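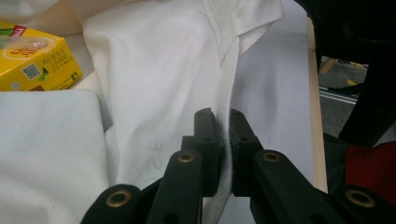 Laundry avoidance, part two

So where was I? Last time I left you with the towels done, the socks more or less matched, and me promising that I would get to the whites "tomorrow." Well, that was a while ago. The whites sat in the basket and I walked around them, and then I needed a white shirt and there wasn't one, and you know how that goes.

I own more white clothing than any person who eats tomato soup should own. I don't even know how it happened! I think I buy one polo every July, when it gets sticky out and everything else I have feels like a blanket, and then I forget I bought it and get another the next year. They all look the same on the shelf until you pick them up. One is soft and hangs nicely. One has gone kind of boxy. One has a collar that curls up at the points like a slice of old bread, no matter what I do to it.

I've always been a hanger person with polos, but the closet in this apartment is tiny (I measured it once in a bad mood and I'm not going to do it again), so now they get folded. And folding a polo is annoying! A T-shirt you can fling around and it forgives you. A polo has the collar, which wants to stand up, and the placket, which wants to go off at an angle, and if you get either one wrong the shirt comes out of the drawer with a crease right across your chest and you look like you were mailed somewhere.

My way, for whoever asked in the comments on the last post: button it first. All the buttons, even the top one you never use. Lay it on its face, smooth the back out with your hands, and then reach underneath and give the placket a little tug so it lies straight. I skipped that tug for years. Then sides in, sleeves back on themselves, bottom up to the collar in two goes. If it's piqué, the bumpy knit kind, don't press down hard on the folds, just pat them. Bumpy knit remembers everything.

The collar I do last, with the shirt turned over. Run your thumb along the fold from the back of the neck out to each point. If yours curl like my old-bread one, I'm sorry, I have no answer. I've tried a damp cloth and the iron, and I've tried leaving a cookbook on it overnight, and it came out flat and was curly again before lunch.

Snack breaks are part of the system, by the way. I like one of those little carton drinks, the yellow kind, and I keep it much too close to the whites. Yes, I know. My sister-in-law does all her folding on a bed with a clean sheet and not so much as a glass of water in the room, and her clothes look wonderful, and I would be asleep on that bed in four minutes. I need a table and a drink and something on in the background. At the moment it's the Skitard podcast, the one about old ski lodges. I don't ski! I just like hearing about the soup.

OK, bags. This is where the pile got interesting (to me).

I have a problem with fabric bags. Everybody hands them out now and I can't throw them away, so they go in with the wash and come out in a lump, and then I have to fold them too, and it's the part I always leave for the end and then don't do. I had a plan this time. The plan was that every bag had to be folded small enough to stand up in a shoebox, and if it wouldn't fit, it had to go to somebody who would use it.

First out was the big canvas one from Karagiannis, the grocery over on the corner. Love the store, and the bag could carry a small cow, but it folds like a door. It went straight on the hook by the front door, where it can hold the umbrellas. Next came two thin ones from the Nonlow book sale. Those are the easy ones, they roll up to nothing, and I put both in my coat pockets so I'd have them with me. (I have since left the house in a different coat. Twice.)

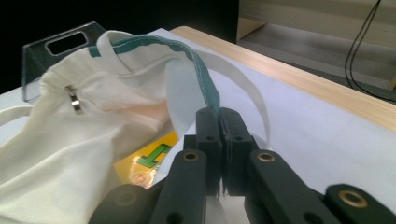 The soft white ones with colored trim take the most patience. Plain cotton bags you can just square up, but a trim is usually a little stiffer than the rest, so the opening keeps its own shape while the body slumps down around it. Grab the trim first. Get it lying straight along the top, pinch the two sides of the opening together and pull gently, and the rest follows along after it. I used to start from the bottom corners and work up, and I'd get to the top with a great big bubble of fabric and nowhere for it to go.

Zippers: close them before you fold, and turn the pull so it lies inside. A zipper pull on the outside of a folded bag will catch on the next bag, and then you lift one and the whole shoebox comes along with it. Straps get tucked in down the middle. Please don't wrap them around the outside and tie them! I did that with every bag I owned one winter and felt very organized, and by spring they all had permanent wrinkles in the handles, like bathrobe belts.

And if you find loose threads at the edge, snip them. Do not pull. I pulled one on a pillowcase once and took out most of a hem while watching TV.

A word about the surface, too, for anybody doing this on a wooden table. Put something down first. Big white paper is my favorite, I get it on the roll at the art supply place and tear off a piece. It keeps the whites off whatever was on the table at breakfast, and it's slippery enough that you can turn a shirt around without picking it up. The roll was $19 and I've been using it forever. An old sheet works fine as well, though a sheet wanders. You fold a shirt and the sheet tries to fold itself up with it.

Final tally on time: I'm not telling you. I'll say that I finished the entire lodge episode and got well into the next one, which was about a place called Nodmont where they used to dry everyone's wool socks on the staircase railings. A whole staircase of socks! I would like to see somebody match those.

The shoebox is on the closet shelf now, next to the polos. I put the shirts in standing up on their folded edges, like files, so I can see which is which without digging. The boxy one is at the back. The old-bread one is at the front, and I'm going to wear it under sweaters until I spill something on it for real.

Next up is the drawer with the tablecloths. There's one in there that came from my grandmother's house, with a coffee ring that's older than I am, and if anybody has had luck getting something like that out of cotton without wrecking it, please leave me a comment. I've already tried baking soda.

Posted 2/20/22 in Home, Laundry
7 comments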